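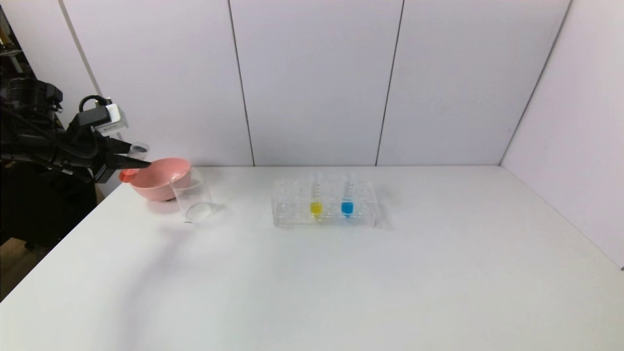
Has anyone here been to the lab automation open day at Halvorsen, and is it worth it for a group of beginners? I teach an evening science class for adults at Wemness, 21 of them this year, and a few have been asking what robot work looks like outside of car factories. A former student sent me the open day page, and what caught my eye is that the arm is working with things we'd know from our own benches – a beaker, a clear rack with a yellow sample and a blue one in it, even a pink plastic bowl that could have come out of my kitchen. I think my class would warm to that far more than to something huge behind a fence. What I can't tell from the page is how long the demonstration runs, how close people can stand, and whether the staff mind very basic questions (there will be many, and I'll be asking half of them!). We'd be coming by bus, so I'd also love to hear about parking.
Yolanda Villanueva

Hi Yolanda! I went on 2/19/20 with my sister-in-law, who runs the sample desk at a dairy and had been talking about it for weeks. We both had a lovely time, so yes, go. The demonstration was 27 minutes by the clock on the wall, and then they let people stay and talk, and we stayed until they started putting the chairs away. They take small groups up to the table one after another, so your 21 would probably be split in two or three. Call and ask for that ahead of time, because the folks at the back of our group spent a good while looking at shoulders.

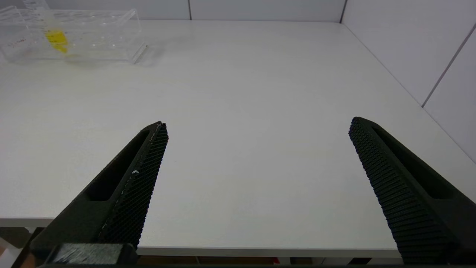 As for basic questions, please don't worry. I asked why the fingers have that pattern on the inside, feeling a bit silly, and the young man running the session lit up and talked about grip for so long that his coworker had to move him along. My sister-in-law wanted to know what happens when a tube is set down a little crooked, and she got a real answer too, along with a story about a bad morning and a lot of paper towels. Do have your students write a question or two on the bus, it makes the talking part go so much better. One more thing – the room is warm and there's no coat rack, so leave the heavy coats behind if you can. The bus can wait in the lot on the Trerkent side, but the driver has to sign in at the gate.
Ingrid Begay

Went two years back. It was OK. Kind of slow if you're expecting speed, the arm takes its time. Parking is free. Bring a snack, the machine in the hall only takes coins.
Lyle Pennington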